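Vornotari Bin Kit, two-compartment
By Birkemex

In stock. Price: 969 (arm not included). Ships in 10 working days. Sold by the Nestevora web store, pickup OK from 16:00.

Small-parts picking kit for people who already own an arm and want something to practice on. Two-compartment metal bin, two-finger gripper, cable set, clamps, software key. Bolts up to most mid-size arms, check the flange drawing before you order please. We get returns every month over this.

What's in the box
Bin, sheet metal, sloping divider
Gripper with two finger assemblies
Adapter plate
Cable set, power and signal
Spring clamps, 2
Set of 16 practice objects, mixed (substitutions happen)
Hodžić pick software, one seat, 48 months of updates

Bin sits on any flat table. Clamp it, don't screw it, you'll want to shift it later. Pick from one side, drop in the other, swap when done. Paint on the divider does wear with use, cosmetic only, not covered under waranty. 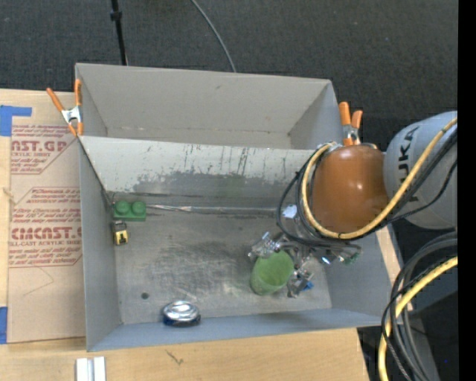
Green cup at the gripper, front compartment. Toy block still in the corner.

Cups are the hard one. Start with blocks, get your grasp height right, then cups and round tins. Tins near the wall need a shallower approach, there's a setting for it under Edge Picks. See-through parts need the second lighting profile. Default one loses them.

Cables: leave slack at the wrist. More than you think. Run the arm through its full range by hand speed first and watch the loops, then tie down. Cable set comes in one length only, extension sold seperately.

Setup is an afternoon if the arm is already talking to your PC. Longer if not. Manual is a PDF, updated August, printed copies are gone.

Not for food, not for wet parts, not for anything sharp. Keep people out of reach while it runs, use your own guarding, kit has none.

Spares: finger pads, divider panel, clamps. Order by part number, list is on the last page of the manual. Returns within 16 days, unused, original box.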